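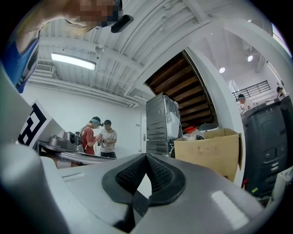 How many examples does a robot need before it can pick up a household job?

It depends far more on how different the examples are from one another than on how many you've got, and a few hundred varied ones will usually beat a few thousand near-copies.

I've been saying some version of that at work for ages now, and I'm going to say it at length here because my colleagues have started leaving the room. I help run the collecting side of a project called Prinby, where people do ordinary chores with hand-held grippers and a learning system tries to make sense of the recordings. The first big batch came to 1,641 recordings. Everyone was very pleased with that number (me included, I bought cakes) and it went straight on the first slide of every talk we gave.

Then Lalit Negi sat down and watched a great pile of them. He came back looking a bit grey and said he reckoned he'd been watching the same recording over and over. Same cup, same side of the same table, same person reaching in from the same angle, because we'd found a set-up that worked and we'd stuck to it like glue. I can't blame anyone for that! If you tell people the target is a number, they'll go and get you the number, and the quickest way to get it is to change nothing between one go and the next.

So my view, for what it's worth, is that we should stop treating the total as the thing we're proud of. Ask me how many different sinks there were. Ask me how many people had never held a gripper before that morning.
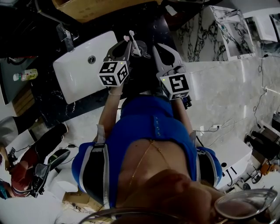
Small objects are where I get properly stubborn about all this. A big soft thing like a towel forgives you nearly everything, but a thin one doesn't, and people come up with all sorts of ways of coping when they've got a gripper in each hand. Take a slim white stick with a pink tip, a toothbrush or something of that sort, standing up at the back of a basin with a pair of jaws either side of it. Which hand should go for it? Do you pinch it near the top or down by the counter? I don't want to write a rule for that and I don't want one person's habit to become the rule by accident. I want left-handers, people in a hurry, people who fuss. The glossy white basin and the veined black marble can come along too, thank you, because bathrooms are full of shiny surfaces and sooner or later the robot will have to cope with them.

Pramila Maurya, who looks after the learning end of things, disagrees with me on part of this and I should be fair to her. Her point is that if you change everything at once you can't tell what went wrong. Move the lamp, swap the cup, bring in a new person, and when the system starts dropping cups you've no idea which of those did it. She'd sooner have 100 careful recordings where only one thing changes, and keep those to one side for checking. I've come round to that for the checking set. I haven't come round to it for the rest, and we have the same argument every June when the plan for the year gets written.

Where we do agree is on keeping the fumbles. Our old guide at Prinby had four reasons for binning a recording and one of them was "hesitation". Hesitation! Some of the most useful stuff we've got is somebody going in too low, stopping, backing off and having another try. If a robot only ever sees people getting it right first time, what's it meant to do when it's a finger's width out? I struck that line from the guide myself and I'd do it again.

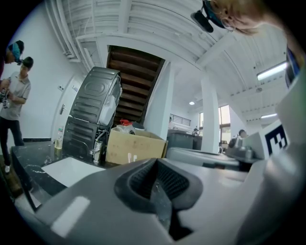 Tidiness is my other grumble, and it's the one that gets me the strange looks. There's a great urge to clear up before recording, to have a bare worktop and a plain wall, and I understand it, but people's homes don't look like that and neither do the places where useful work gets done. I'd much rather have the open cardboard box with a crumpled white bag in it, the sheet of paper lying on the marble, the wooden stairs going up overhead and daylight coming hard through a window at the back. People wander through as well, or stand looking down at whatever they're holding, and I say leave them in so long as they've agreed to it. A system that has only met plain walls is going to have a terrible time in my kitchen.

None of it is free, mind you. Varied collecting is slow and a bit of a faff. You lose half a morning each time you move, somebody has to write down what changed, and the total creeps up at a rate that makes managers wince. In the last round we had 26 people collecting and the count was lower than the round before, and I had to stand up and defend that with no nice big number to hide behind.

I'd still take it. If you're planning a collection of your own, my advice is to set the target in places, people and objects first, and let the count of recordings be whatever it ends up being. And go and watch a pile of them in the first week, start to finish, with a cup of tea. Lalit has a spare chair.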